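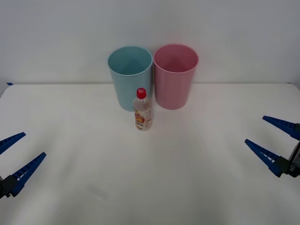
*La botellita delante de los dos cubos altos.*

11 de febrero de 2024

¡Por fin he terminado el jabón de lavanda! Llevaba desde noviembre dándole vueltas a la receta de Huệ, la que lleva 400 gramos de aceite de oliva y 50 de coco, y hoy me he puesto en serio, con el delantal viejo y la radio bien alta. Me salieron 4 pastillas grandes, preciosas, de un color crema que no esperaba (yo contaba con algo más gris, como la otra vez).

Lo que más me gusta es el momento de la traza, cuando la mezcla empieza a espesar y al levantar la batidora queda un dibujo en la superficie. ¡Qué maravilla! Me quedé mirándolo tanto rato que casi se me pasa echar la esencia. Tùng llamó justo entonces y le tuve que colgar, pobre, luego le mando un mensaje.

Ahora toca esperar a que curen. Las he dejado en la balda del pasillo, sobre papel de horno, separadas dos dedos. Quiero probar la próxima tanda con caléndula del huerto, si queda algo en el tarro, y quizá con avena molida, que Huệ dice que deja la piel suavísima. También tengo que comprar sosa, un termómetro nuevo y moldes más pequeños.

Huele toda la casa a lavanda, hasta el abrigo. Mañana escribo a Huệ y le guardo la pastilla más bonita.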